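Feseck publie sa procédure d'entretien pour la cellule Janda, et n'en promet pas de miracle

Communiqué — janvier

Feseck met à la disposition de ses clients la procédure complète de mise en place et d'entretien de la cellule Janda, un bras de table équipé d'une pince parallèle. Le document tient en 29 pages. Il remplace la notice du constructeur intégrateur, Vanden, que nos techniciens jugeaient trop optimiste sur un point précis : l'idée qu'une cellule bien réglée le matin l'est encore le soir.

« On nous avait parlé d'un étalonnage à refaire tous les 12 mois. Je demande à voir », déclare Wenche Dalen, responsable de la maintenance à l'atelier de Grønli. « Chez nous, le contrôle se fait toutes les 6 semaines, et je ne suis pas certaine que ce soit assez. »

La procédure commence par le plan de travail. Un papier mat de couleur unie est posé sur la table blanche, puis lissé à la main. Un pli suffit à fausser une hauteur de prise, et le papier se remplace dès qu'il gondole. Vient ensuite le câble de la pince : il doit garder une boucle assez longue pour suivre la rotation du poignet, sans jamais passer sous les doigts. Le serrage du collier se vérifie avant toute mise sous tension.
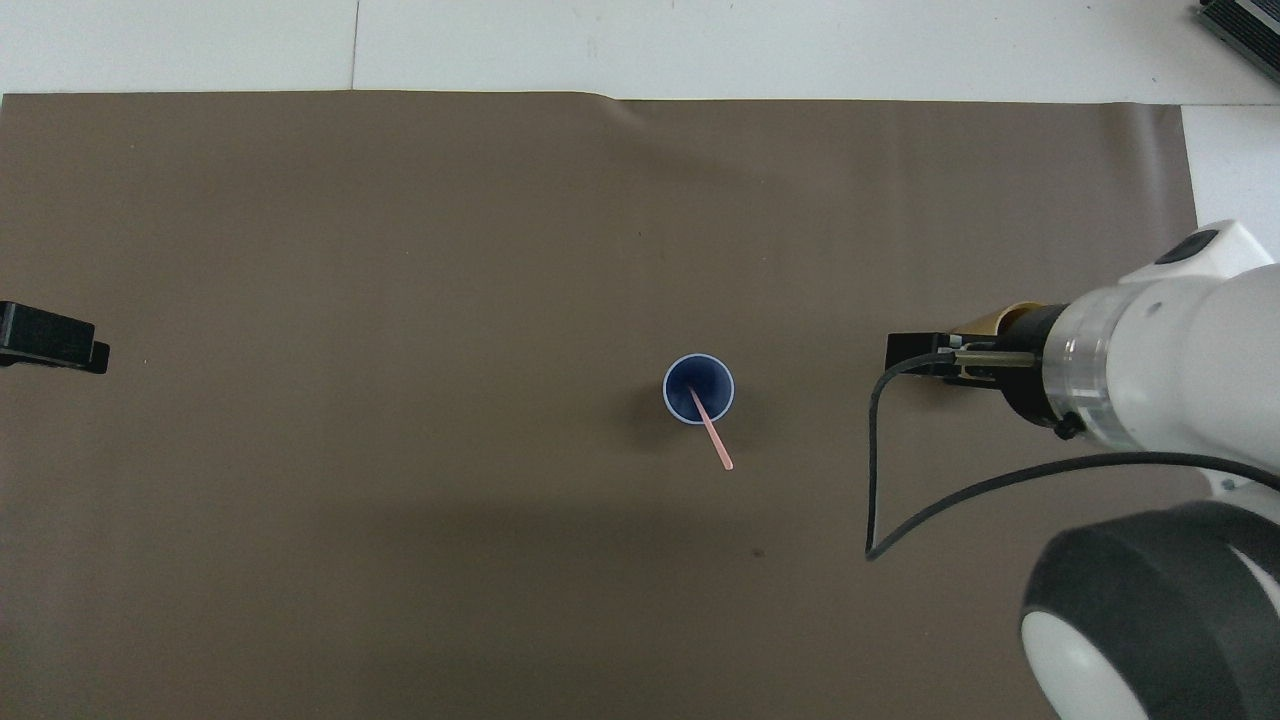 L'essai de prise se fait sur un gobelet léger, d'abord vide, puis avec une paille. Dix cycles sont demandés, à vitesse réduite. Au moindre décalage, on reprend le réglage du collier avant de toucher au logiciel — l'ordre inverse a fait perdre assez d'heures à tout le monde.

Houshang Rostami, qui a rédigé la partie consacrée aux pannes, reste prudent sur la portée du texte. « Dix cycles réussis prouvent que dix cycles ont réussi. Un client qui y lit une garantie de disponibilité lit autre chose que ce que j'ai écrit. »

Feseck ne communique aucun taux de fiabilité pour la cellule Janda. Les relevés de Grønli portent sur une seule machine et ne permettent pas d'en tirer un chiffre sérieux.

La procédure est envoyée sur simple demande au service maintenance de Feseck. Les corrections des utilisateurs y seront intégrées à la prochaine révision.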